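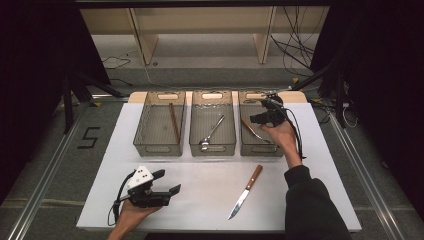 *Abb. 1: Sortierplatz mit drei Körben für Stäbchen, Löffel und Gabel; das Messer mit Holzgriff liegt auf der Arbeitsfläche.*

**Zwischenbericht an die Förderstelle der Holtora-Stiftung**
Vorhaben: Besteckordnung in der Lehrküche Bramska
Berichtszeitraum: April 2026
Vorgelegt am 5. Mai 2026 durch Borislav Kelmendi, Projektleitung

## 1. Stand der Arbeiten

Im Berichtszeitraum wurde die Erprobung der Sortierplätze aufgenommen. Grundlage ist das im Antrag beschriebene Verfahren, nach dem jede Besteckart einen eigenen Korb erhält und Messer gesondert behandelt werden. Die Arbeitspakete 1 und 2 (Auswahl der Behälter, Einrichtung des Platzes) sind abgeschlossen. Arbeitspaket 3 (Ablage und Entnahme) läuft planmäßig.

Ausgewählt wurden durchscheinende, rauchgraue Kunststoffkörbe mit Griffaussparungen an beiden Enden. Der Inhalt bleibt durch die gitterartige Wandung erkennbar, was Pornthip Chaiyaporn in der Auswertung der Behältermuster als ausschlaggebend festgehalten hat. Die Körbe stehen nebeneinander am hinteren Rand einer weißen Platte vor einer hellen Holzleiste. Die vordere Fläche dient als Ablage für noch nicht zugeordnete Teile.

## 2. Umgang mit Messern

Für Messer ist weiterhin kein endgültiger Aufbewahrungsort festgelegt. Die zunächst erwogene gemeinsame Ablage mit den Gabeln wurde nach Rücksprache mit Rok Obradović verworfen. Geprüft werden derzeit ein vierter Korb und eine flache Einlage der Firma Tiltura. Bis zur Entscheidung gilt folgende Zwischenregelung:

- Messer werden einzeln und zuletzt aufgenommen.
- Die Aufnahme erfolgt stets am Griff.
- Messer mit Holzgriff werden vor der Ablage auf Schäden an Griff und Nieten geprüft.

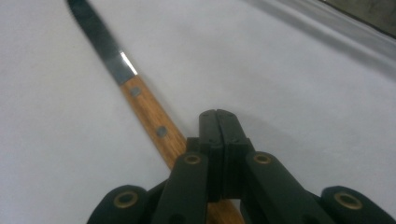
*Abb. 2: Messergriff aus Holz mit sichtbarer Maserung und zwei Metallnieten.*

Die Griffprüfung wurde auf Anregung von Segundo Carhuamaca in den Ablauf aufgenommen. Ein Prüfblatt liegt im Entwurf vor und wird mit dem nächsten Bericht eingereicht.

## 3. Mittelverwendung

Für Behälter und Einlagen stehen insgesamt 2.000 Euro zur Verfügung. Davon wurden bislang 400 Euro verausgabt. Weitere 100 Euro sind für die Beschriftung der Körbe gebunden. Eine Umwidmung von Mitteln wird zum gegenwärtigen Zeitpunkt nicht beantragt.

## 4. Abweichungen und offene Punkte

Die Beschriftung konnte im April nicht mehr angebracht werden, da der Wortlaut der Schilder noch mit der Küchenleitung, Frau Baldursdóttir, abzustimmen ist. Offen ist ferner, ob Essstäbchen dauerhaft einen eigenen Korb benötigen oder mit den Löffeln geführt werden können. Hrvoje Đorđević wird hierzu einen Vorschlag vorlegen.

## 5. Nächste Schritte

Vorgesehen sind die Entscheidung über die Messerablage, das Anbringen der Schilder und die Fertigstellung des Prüfblatts. Um Zustimmung zur Fortführung von Arbeitspaket 3 in der beschriebenen Form wird gebeten.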